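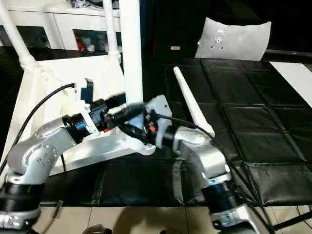
The black quilted mat on the table, with the white cabinet behind.

October 3, 2022

I've had the quilted mat on the big table for a few months now and said I would write something about it once I'd got used to it. It came from Molia, a small shop in Killport that mostly does seat covers and bench cushions, and it cost £40. I had gone in for a cushion and came out with the mat, and I still haven't got the cushion.

It is black, with a leather look to it, and stitched into square panels. I wanted something to cover the tabletop because I was tired of the noise. Anything you put down on the bare surface made a clack you could hear in the next room, and screws rolled straight off the edge. The mat has cured most of that. Small things tend to stop at a line of stitching, so if I drop a washer I know where to look for it.

The stitching does collect dust. I go over it with the brush from the vacuum cleaner and then a damp cloth, and that takes a couple of minutes. Crumbs are worse than dust, so I've stopped eating lunch there, or mostly stopped.

Being black, it shows every pale thing you leave on it. The white cone has been lying there for days and I notice it each time I walk past. Paper shows up as well. There is a sheet over by the corner that I keep meaning to file. On the old tabletop it would have been under three other sheets by now, so I count that in the mat's favour.

Cables are the one thing it does not help with. They drag a bit on the surface and stay in whatever curve you leave them in. I tried a set of sticky clips from Kiradero, the sort with a foam pad on the back, but they won't hold on the stitched parts and I didn't want to leave glue marks. If I do anything about it I'll put clips along the underside of the table.

Next is the cabinet. It's white with open shelves, and open shelves were my choice, so I can't complain. The idea was that I would see what I had and stop buying it twice. What happened is that things went on the shelves in whatever order I put them down. There's something small and red on one of them that catches my eye from the doorway, and the rest is clutter.

I looked at closed boxes to go on the shelves. Rana do a plain one with a lid that would fit two to a shelf, but I'd need a lot of them and I would only fill them up and forget what was inside. For now I'm going to take everything out, shelf by shelf, and put back what I've used this year. The deadline is December, when I need the table and the cabinet both clear for a few weeks.

Two people asked after the last post whether the mat slides. It doesn't on my table, though mine is quite a heavy one and doesn't move itself. Someone else asked if it smells. It did for the first week – a new-shoe sort of smell – and I kept the window open. It has gone now.

I would buy the same one again, and I might get a narrower one for the bench by the wall. I'll measure it first this time, and ask about the cushion while I'm there.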